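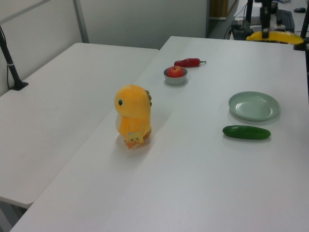 Section 2. Setting up a giveaway in Zimora

You need a Zimora host account and a blog you can paste code into. Free account is fine for up to 3,000 entries per giveaway.

1. Log in, go to My Giveaways, press New. Give it a title. Keep it short, long ones get chopped on phones.

2. Type the prize exactly as the winner will receive it. Size, colour, flavour, whatever applies. "Goodie bag" on its own will be sent back to you.

3. Pick who can enter. UK only, Europe or International. Check postage first!

Caution: you can't narrow this once the first entry is in. Widening is OK.

4. Set start and end. Times are UK time, whatever your laptop says. Longest run is 30 days.

5. Add entry options. Blog comment, newsletter sign up, follow, share. Up to 9. At least one must be free and open to everyone, no purchase.

Note: the comment option doesn't read the comments. It only records that someone ticked the box, so you will have to check the winners comment yourself before confirming.

6. Terms. Use the template, then fill in the gaps in brackets. Promoter name, closing date, how long the winner has to reply. Don't leave the brackets in.

7. Save, then Get Code. Copy the lot and paste into your post in HTML view, not the visual editor. Preview. If you only see a grey link, the code has been pasted twice or your blog strips scripts. Ekeck blogs do this, use the Ekeck button instead of the code.

8. Publish the post, then go back to Zimora and press Go Live. Seperate step, easy to miss.

Caution: deleting a live giveaway deletes the entries too. No undo. Use Pause.

Picking a winner is in section 3. Daily draws (advent style, one prize a day) need a giveaway for each day, see Copying a Giveaway. The bulk copy tool is due in July.

Last updated 9 June 2021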